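Can a Robot Make My Dinner Yet? I Went to Zudholm to Find Out

Sep 26, 2021

I have wanted somebody else to do my dishes since I was nine years old, so when Cirine invited a handful of us to come and see what its kitchen robot can do these days, I said yes before I'd finished reading the email.

Cirine, if you haven't run across them, is a small company out in Zudholm that has been working on household machines for a few years. The robot is called Gaber. It has two arms and a head that tilts when it's looking at something (I found this very charming and I'm not sorry), and the company has been teaching it the boring stuff: taking lids off pots, stirring, putting lids back on, wiping down a counter, loading a rack. The last time they let outsiders in was April, and I missed that one because of a dentist appointment I've been mad at ever since.

So, the big number first. Cirine says Gaber made 3035 attempts at its set of kitchen chores over the summer and finished 2783 of them without a person stepping in. That sounds terrific! Then I asked how many of those were done in a time a normal hungry person would put up with, and the number went down to 2551. Still a lot better than I expected, I have to say. But "finished" is a generous word in this business. Wiping a counter counts as finished even if you'd want to go over the corners yourself, and I am married to a man who wipes counters exactly that way, so I know what I'm talking about.

I watched it work for most of an afternoon. Lids are its best trick. It comes in slowly, gets hold of the handle, lifts straight up, waits a beat, and sets the thing down with hardly a clink. I drop lids all the time, so point to Gaber. Stirring was fine too, if you like your soup stirred by someone being very, very careful. Carrying was where I started chewing my nails. It moved one pot from one side of the kitchen to the other and it took 7 minutes, with a long stop in the middle while it made up its mind about a dish towel. My grandmother could have fed a church in that time.

The towel was the thing that got me thinking, by the way. Anything stiff with a handle, it's pretty good at. Anything floppy and it goes all shy. The engineer I talked to was very open about it and said cloth is still the hardest thing they do, along with bags and anything slippery. That's half of housework right there! Laundry, trash, bed sheets, the wet lettuce... I asked about folding a fitted sheet and got a laugh, and fair enough, I can't do it either.

There's a shop version in the works as well. A grocery chain called Zitine is going to try one in the back of a store, putting boxes on shelves and heating soup for the deli counter. I actually think that's the better place to start. The shelves stay where they are, the boxes are all the same shape, and there's no toddler leaving a toy truck in the walkway. A home kitchen changes every time you turn your back on it, and mine changes when I'm looking straight at it.

No price yet for a home one, and no date either. I asked twice. The answer both times was that they want the towels sorted out first, and I'd much sooner wait than have one give up halfway through my kitchen with a roast in its arms. The Zitine trial comes first, and I've already asked if I can come along and watch it do the soup.
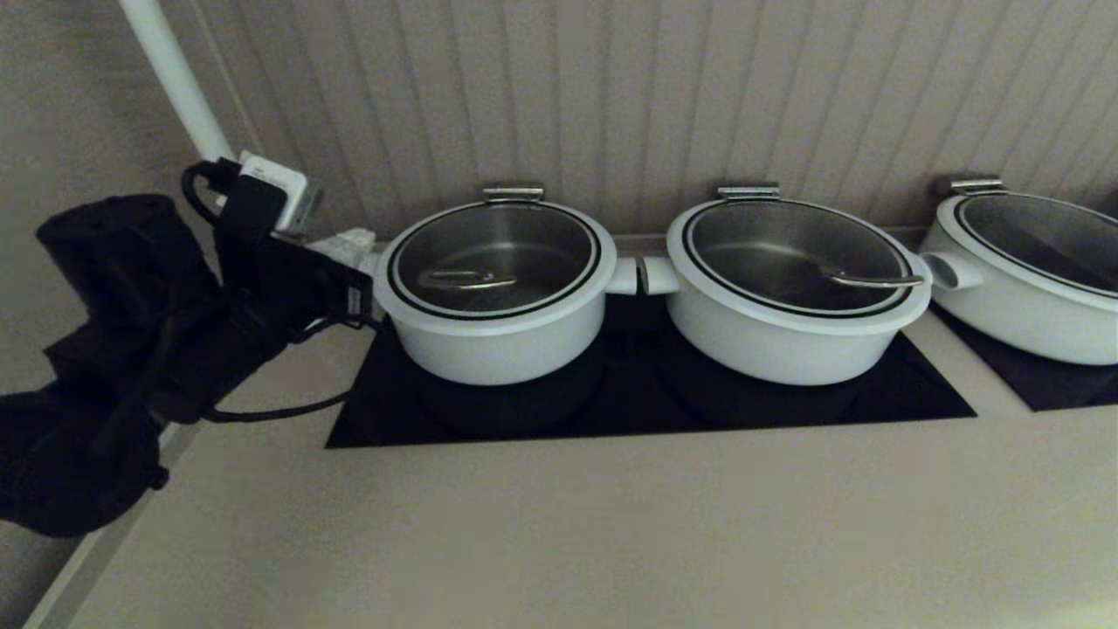
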